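Soddale's lost live tape is out at last, and what a racket it makes! The band cut it in a packed hall in Brodcombe, back when they were still a five-piece with two lead guitars and an organ that drowned out half the singing. Fans have swapped hissy copies for years. Now Au has put out the full show, all 13 songs, and it's the hardest this band has ever rocked on record.

"Cliltmont" opens the set and runs a good 9 minutes, twice as long as on the debut. The drums come in late, the guitars chase each other up the neck, and by the second chorus the crowd is louder than the singer. I played it three times before I let the rest of the album start (my neighbors know it well by now).

The middle stretch is slower, with two blues numbers I could take or leave, but then comes "Paper Sheriff" and we're off again. That riff! The studio version always sounded a little polite to me, and this one has real dirt under its nails.

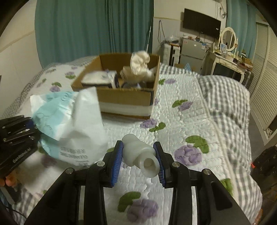
Nell Ostrava

The sound is rough in places and the bass drops out for a few bars in "Long Way Down." I don't mind a bit. The vinyl adds a booklet of 20 pages with set lists and old posters, and the band plays Brodcombe again in January, with the organ back on stage.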